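Speaker notes — "Can it put the fruit away yet?"
Ritu Negi, Largate workshop, session in December
Length: 22 minutes, then questions

Slide 1. Opening
Good morning. Say name, say team. Thank Neelam Kaushik for the invitation. Speak slowly here, I always run at the start.
Ask the room: who would let a machine clear the kitchen table tonight? Wait for the hands. Do not comment on the result.

Slide 2. What we mean by a chore
A chore is a small job with no fixed order. In the shop we have the same kind of work: sorting returned parts, filling a tray, wiping a bench. At Canovero they wrote down 132 such jobs in one building. Only 11 of them were done by a machine from beginning to end, without a person standing near.
Pause. Let them read the numbers.

Slide 3. Tidying fruit
Leave this slide up for a full minute.
The job is easy to say: all the fruit goes in the basket. The avocado is in it already. The apple, the banana and the small round one that looks like a peach are still on the table. The cup is not fruit and must stay where it is.
Ask which piece they would take first. Most people choose the banana, it has free space near it. The apple is close against the corner of the basket, so the fingers have less room on that side.

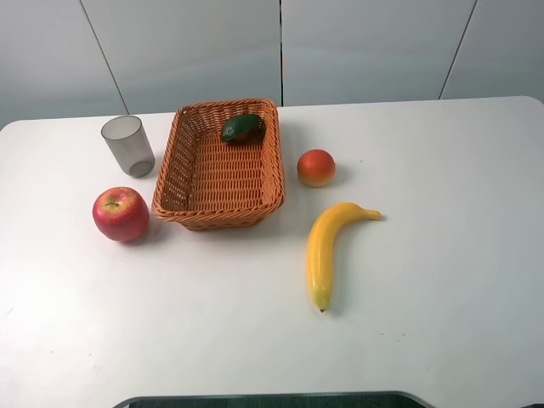
Slide 4. Where it goes wrong
Grasping is much better than five years ago. The trouble comes after — letting go. A soft fruit dropped from too high gets a bruise, and no camera will report this until the next day.
Tell the Pant story, short version: almost 4000 tries in the test kitchen, and the most common fault was a piece placed on the rim, which then rolled out.

Slide 5. My answer
Yes for one table, with known things and good light. Not yet for a real kitchen with a child and a wet cloth in it. For the shop floor I am more hopeful, we can choose what lies on the bench.
If time is short, skip the Gundo comparison and go to questions.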